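Sevow update, long one, get a tea. For anyone new, Sevow is the arm I'm building to put the cutlery away in my kitchen, and it has been living on the end of the worktop since March.

I got cocky after the spoons went well and moved on to chopsticks. Chopsticks! The thinnest, rolliest things in the whole drawer.

Most of this week has gone on doing the job by hand with the grippers so the arm has something decent to copy. Kitchen side and table side both.

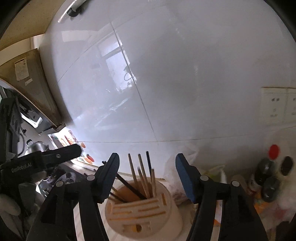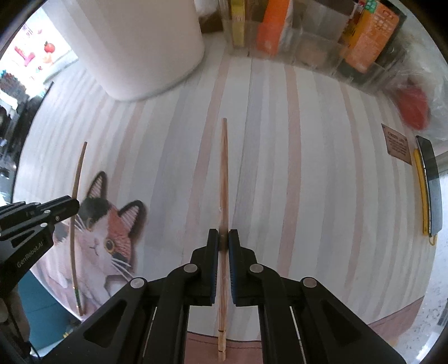
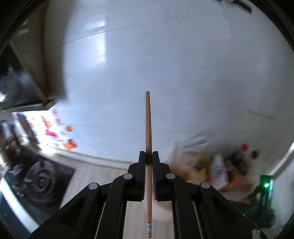 Chopstick practice. The holder's in the first one, the second and third are a single stick held upright.

So the task is: pick a chopstick up off the table, turn it upright, carry it to the holder, let go. I can do it half asleep with my own fingers. With two flat jaws it's like learning to write with the wrong hand.

First thing I learned is that where you grab matters far more than how hard. Too near the end and the whole thing swings the moment you lift. Middle is best, or a touch towards the thick end if it's one of the wooden ones.

Second thing, you can't just squeeze harder when it starts to twist. It rolls between the pads and then you've got a stick pointing at the wall. Better to put it down and start again, and I had to train myself out of saving it with a little flick of the wrist, as the arm has no little flick of the wrist.

(It does now have a wrist! More on the wrist further down.)

I did the first lot of runs all starting from the same spot, same angle, same stick. Lovely tidy recordings and completely useless. Sevow learned to go to that one spot with enormous confidence whether or not there was a chopstick there.

So now I scatter them. Pointing at me, pointing away, sideways, one half on top of another. I also stopped tidying the worktop first. If it's going to live in my kitchen it had better get used to the soy sauce.

The cat on the table top was a worry, as in the printed one. Lots of detail right where the sticks go, and pale wood on a pale stripy table isn't much better. I did think about putting a plain cloth down and decided no, I'm not laying a special cloth every time I want the washing up put away.

Total so far is 1,141 recorded runs. I then sat and watched them all back, which took two evenings and most of a packet of ginger nuts, and kept 979.

What got binned: runs where I dropped it and carried on as if I hadn't, runs where I stopped in the middle to answer the door, and a whole run of them where I'd got into the habit of tapping the stick on the rim before letting go. No idea why I was doing that. The arm had picked it up too, tap tap, very polite, and then it would miss.

Right, the arm itself, as people keep asking.

Base and shoulder are aluminium plate, cut at Fladgate, the shared workshop I go to. They have a proper pillar drill there and I have a wobbly one in a cupboard, so anything that needs to be square gets done at theirs. The rest is printed at home.

Motors are Zistlow ones all the way up. I started with cheaper ones at the elbow and they were fine for spoons. For chopsticks you could see the arm hunting back and forth at the end of each move, a sort of shiver, and the tip of a long thin stick makes a small shiver look like conducting an orchestra.

Swapping the elbow motor meant reprinting the elbow bracket, and that meant the cable no longer reached, and the longer cable caught on the shoulder. A whole Saturday's worth of job in theory. It took me until well past midnight and then I'd put the bracket on back to front.

Controller is an Amrani board, secondhand, with one dead output. I've labelled the dead one with nail varnish after plugging things into it more than once and wondering why nothing moved.

The wrist! Old wrist was a single joint and could only tip up and down. New one tips and turns. I copied the joint from my own desk lamp, more or less, then made it fatter. There's a bit of play in it still - you can feel it click if you hold the fingers and wiggle - and I think that's the printed gear and not the motor.

Fingers are on version 4. Version one was bare plastic and the sticks shot out like wet soap. Then I tried foam, which gripped beautifully and tore. Then bicycle inner tube, which I still think was a good idea, except the glue let go as soon as it got warm near the hob.

The ones on it now have soft printed ribs running across the pad. Ribs across the finger and stick upright means the stick can't settle into a groove and get trapped there, it just sits on the tops. Took me far too long to work out which way round the ribs wanted to go. If you're doing pens or screwdrivers you might want them the other way, I haven't tried.

Closing force I set by ear. Sounds daft but there's a change in the motor note when the pads meet something solid, and I tuned the cut-off until it stopped just after that. I keep meaning to do it properly with the current reading. The numbers are all there in the log, I just haven't looked at them with any care.

So does it work. Sort of!

Single wooden chopstick lying on its own, good light, it gets it upright most times now. I did a long batch this morning with the radio on and only had to step in for a few. That's miles better than last month when it was mostly pushing them onto the floor.

Getting it into the holder is where it falls apart. If the holder's empty, fine. Once there are sticks in there already it gets to the rim, bumps one that's leaning, and then just presses. Doesn't back off, doesn't try the other side. I sit there with my hand over the stop button going no no no.

I think that's my fault. In nearly all of my recordings I come in cleanly over a gap, because I can see the gap and I'm a person. There's hardly anything in there showing what to do after a bump. So the next set is going to be me bumping things on purpose and recovering, and only that.

Dark ones are harder than pale ones too. On the striped table they show up fine, but over the hob a black chopstick is more or less invisible to it, and to be fair to Sevow I'm not much better at it with the big light off.

Speaking of lights. After dark it does worse, and I spent ages blaming the training before I noticed that the wall tiles are shiny and the ceiling light bounces straight off them. Same job at lunchtime, no bother. I've ordered a cheap lamp with a diffuser and in the meantime I've stopped testing after tea.

A few people asked what it costs. I've been avoiding adding it up, but leaving out the tools, and leaving out the first elbow that I'm pretending didn't happen, it's less than the dishwasher I didn't buy. The motors were the big chunk. Plastic is nothing, screws are somehow not nothing.

Somebody also asked why not just make a chute for the chopsticks with a funnel. Yes. Fair. A funnel would do it. I don't want a funnel, I want an arm.

Safety bit, because I got told off (rightly) last time. It's bolted down, it's got a stop button on a long lead that stays in my hand, the speed's capped low in the settings, and it doesn't get to move with the hob on. No knives in the test drawer either. Knives aren't on the list for Sevow at all.

If you're recording by hand yourself, a couple of things I'd do sooner. Wear gloves if your session's a long one, my thumb was raw after the first evening. And take a break before you get bored, you can see it in the runs, they get sloppy and fast and every one of them needs throwing out.

Also name your folders properly from the start. I've got one called "chopsticks good", one called "chopsticks good 2" and one called "USE THIS", and the arm was happily learning from the wrong one for around a week.

Files for the ribbed pads are going up once I've tidied them. The current ones have a hole in that doesn't line up with anything, left over from version two, and I'd only get messages about it.

Next on the list: the bump recordings, the new lamp, and a metal gear for the wrist if I can get time on the mill at Fladgate. Then teaspoons again, to check it hasn't forgotten them. I've a feeling it has. I asked it to pick one up last night and it tried to stand it on end.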